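Kotmont two-arm policy kit, review after a fortnight

Short version: buy it for the method, put up with the software.

Had the Kotmont running on our bench since June. It's a training recipe plus code, no hardware in the box, you bring your own pair of arms. Idea is simple enough. Record people driving the arms through a job, train on that, then let the policy run and have a person take over the moment it goes wrong. Those takeovers go back in with extra weight. Repeat.

Our job was plates into a wire rack. Sounds dull, is horrible. Thin edges, thin wires, a few millimetres between right slot and wrong slot.

Numbers first. 2,000 recorded runs to start. Trained on those alone: 61 good runs out of 132. Then two rounds of takeovers, same test again, and we got 2 failures in the easy set (plates flat, well apart) but still a fair few misses when plates start close together. Did not expect the easy set to get that clean. I'd want someone outside our lab to repeat it before shouting.

What's good. The takeover weighting. Tried the same data with it switched off and the arm went back to hovering over the rack, dithering. Switched on, it commits. Also recovers from a bad first grip, lets go and tries again, which the Tutetti code we used last year never did.

What's bad. Install took most of a day. The Fokumer driver it wants is an old version and teh docs don't say so. Logs are a mess. Crashes if you rename a camera halfway through a project, ask me how I know. And the handover from policy to person has a small jerk in it, enough to knock a plate if you're near the rack.

Patterned plates vs plain ones: no real difference for us. Size matters more. Small plates get dropped in at an angle, and the scoring script counts leaning as a success, so check by eye. We changed the script, took ten minutes.

Haven't tried Hao's version of the same method, cheaper, people say the training is slower. Might do that next.

Four out of five. Would be higher if the docs were writen by somebody who had installed the thing. Settings I'd start with: default learning rate, takeover weight one notch down from default, both arms recorded even when only one is moving.

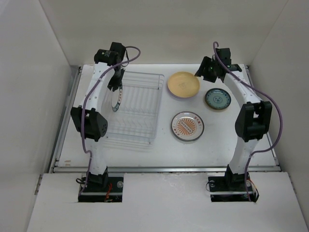
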